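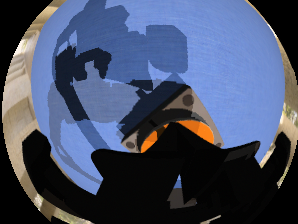 Pennington approves new finish standard for public work surfaces

PENNINGTON, May 11, 2018 - The city will require a low-glare finish on all new desks, counters and reading tables bought for its public buildings, under a purchasing rule approved this week by the city council. The rule takes effect with the next round of orders and does not apply to furniture already in use.

The first purchase covered by the rule is for the Otus Street library, which is replacing 104 reading tables on its two public floors. A second order, for 398 desks in city offices, will go out to bid in January.

Under the new text, a work surface must have a gloss reading of no more than 9 units, measured at an angle of 60 degrees. The earlier rule asked only for a "matte or satin" finish and gave no number. Suppliers read those words in different ways, and the city received tables under a single contract that did not match one another.

"We had no basis for sending anything back," said Hauwa Adeleke, the city's purchasing manager. "Satin means one thing to one factory and something else to the next. A meter reading settles it."

Glare on a flat surface depends on the finish, the position of the light and the position of the person sitting at it. A smooth, hard coating reflects a ceiling light as a bright patch, which moves as the reader moves. A rougher coating spreads the same light over a wider area and lowers the brightness of any one spot. The drawback is cleaning. Rough coatings hold pencil dust and skin oil, and repeated rubbing can polish them until they shine again.

For that reason the rule includes a wear test. Sample panels will be rubbed for 1,000 cycles with a damp cloth under a fixed weight and then measured again. A panel that reads above the limit after the test is rejected, even if it passed when new. The color of the surface is left to each department, although pure white and black are excluded for reading tables on the grounds that both contrast too strongly with a printed page or with the objects around it.

Two companies supplied panels for the trial that led to the rule. Prokumwood submitted a coated board with a fine brushed texture, and Rosum submitted a pressed laminate with a pebbled face. Both met the limit when new. After the wear test the Rosum panel stayed below it, while the first Prokumwood panel did not. Prokumwood later sent a second panel with a harder top coat, and that one passed.

The trial also looked at lighting. Single overhead fixtures produced hard-edged shadows from hands, books and lamp arms, and test readers objected to these nearly as often as they did to glare. The rule does not address fixtures, which come under a separate building contract. Adeleke said her office had passed the results to the facilities department and had asked that longer, diffused fixtures be considered when the library ceiling is rewired.

Low-gloss panels add up to 9 percent to the price of a standard table, according to the purchasing office. No extra money has been set aside, and departments will have to meet the difference from their current budgets.

Suppliers may request a copy of the test method from the purchasing office. Sample panels for the office desk order must be delivered with the bid, labeled with the coating type and the date of manufacture.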